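4.2 Handling the flag

Of all the objects in the Ekness set, the flag was the one we most looked forward to, and it gave us the richest data. A flag is two problems joined at one edge. The pole is stiff and thin, so a small error at the fingers grows large at the far end. The fabric has no fixed shape at all, and it moves when the pole moves. Our controller, Sorik, was first written for stiff parts only, and we wanted to see how far it could be pushed in a shared workshop with a bench we had put together ourselves.

The bench is built on slotted aluminum rails, with a marble-patterned top set over them. We love this arrangement! Anything can be bolted down, shifted and bolted down again in one evening, and all the flag trials were run on the same top. Everyday objects stayed out during many of the trials, so that Sorik had to pick a path in a workspace that looked lived in (Figure 6).
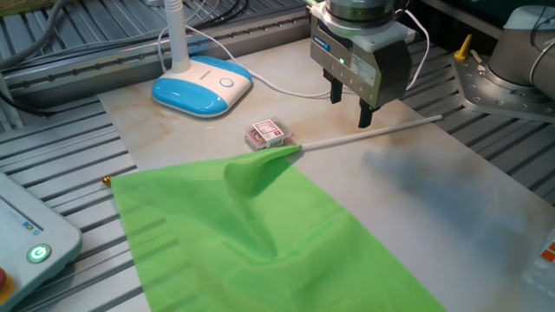
Figure 6. Gripper above the work surface, with the green flag, a small clear box and a desk lamp.

We ran 395 flag trials in total. Each trial was logged as a list of joint positions, finger widths and camera views, and the full log holds 2,778 separate motion segments. A segment starts when the arm leaves rest and ends when it settles again. Segments shorter than 30 milliseconds were dropped as noise. The Skasum tracker, which follows the outline of the fabric, was run afterward on the saved views, and its output was checked by hand on every tenth trial.

The most interesting cases for the tracker are those in which green fills a large part of the view. The outline then says little about the shape of the cloth, and glare on the bright areas can be mistaken for an edge. We were delighted to find that a very simple fix, carrying the last good outline forward until a new one could be found, handled nearly 40 of these cases without any further tuning.
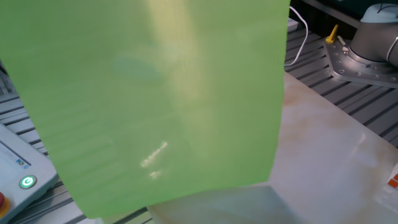 Why not use a stiffer fabric and avoid the tracking problem?
A stiffer fabric would make the outline easier to follow, but the aim of the study was to work with soft goods of the sort people have at home, and those fold and sag.

Finger height turned out to matter more than finger force. With the fingers too high, the grip closed on air or on a loose fold. With the fingers too low, they pressed the cloth flat and left nothing to pinch. The Michalski rule, which we use throughout this section, sets the height from the tallest fold near the target point and lowers the arm in small steps from there. It is easy to code and a real pleasure to watch, and we have since used it on dish towels and a pillowcase. The approach position is one in which the fingers are just above the cloth (Figure 7).
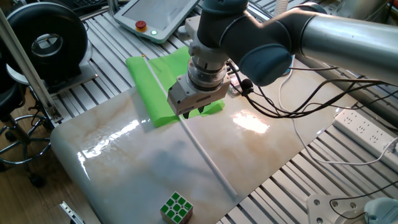

Figure 7. Fingers just above the folded green cloth, with a small cube near the lower edge of the top.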